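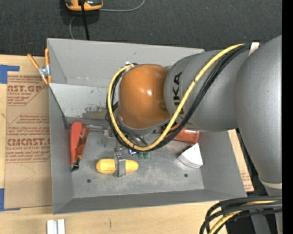 A KUKA arm over an open gray metal bin

About Storkeck

Storkeck is a passenger ferry and boat charter company working on Lake Mamance. We carry day visitors, cabin owners, school groups and wedding parties between the town dock at Kashyap and the landings on the north and east shores. We also rent small boats by the half day and run private trips by arrangement.

The company began with one secondhand launch and a ticket window in the back of a bait shop. The launch was sold long ago. The bait shop is now our main office, and the ticket window is still in use on summer weekends when the line gets long.

Our boats

We own and run our own boats and do not hire in from other operators. The largest is the Skakedier, a two-deck ferry licensed for 161 passengers. She has an enclosed lower cabin with heating, a covered upper deck with bench seats, two restrooms and a snack counter. Wheelchairs and strollers board by the forward ramp and stay on the lower deck.

The second ferry takes 60 passengers and does most of the early and late crossings. She is also the boat most groups ask for when they want a private charter, as she can tie up at the smaller landings where the Skakedier draws too much water. The rental fleet is made up of pontoon boats, canoes and rowboats. Life jackets in adult and child sizes come with every rental at no extra charge.

All of our boats come out of the water for the winter. Hulls, engines and steering are gone over in our own shed at Kashyap, and outside inspectors look at the two ferries before they go back in.

Where we go

The main route crosses from Kashyap to the north shore, where the trailheads and the campground are. The crossing takes 35 minutes in normal weather. A second route goes along the east shore and stops at three landings on request. If you want to be picked up at one of these, call the office before noon or raise the flag at the end of the dock.

We do not sell seat reservations on the regular crossings. On holiday weekends we add extra trips when the line calls for them, and the added times are written on the board outside the office.

Groups and charters

A good part of our work is groups. Schools come in spring and early fall, usually for a morning crossing, a walk and a picnic lunch. Companies and families charter a boat for an afternoon or evening. You may bring your own food and drink, or we can pass your order to one of the caterers in town. We provide the crew, folding tables and a sound system – you bring the music. Decorations are fine as long as they are not nailed, stapled or thrown overboard.

Charter rates start at $390 for the smaller ferry on a weekday evening. Weekend and full-day rates are on the rates page.

Our crew

Each captain holds a current license for the boat he or she runs, and every deckhand is trained in first aid and man-overboard drills before the season opens. Most of our deckhands are local students, and several of our captains started that way. We hire for summer positions over the winter. Applications can be picked up at the office or sent by mail.

Weather and delays

Mamance is a long, narrow lake and the wind can build quickly in the afternoon. The captain decides whether a boat leaves the dock, and that decision is final. If we cancel a crossing, your ticket is good for any other day that season, or you can have your money back at the window. Charter customers may choose a new date or a full refund.

Season and office hours

Ferries run daily from May through the second week of October, then on weekends only until the end of the month. The office is open all year, with shorter hours in winter. Dogs on a leash ride free. Bicycles need a bicycle ticket and go on the forward deck.

Lost items are kept at the office until the end of the season. Please describe what you lost, which boat you were on and the time of the crossing.

Page last updated 21/10/2024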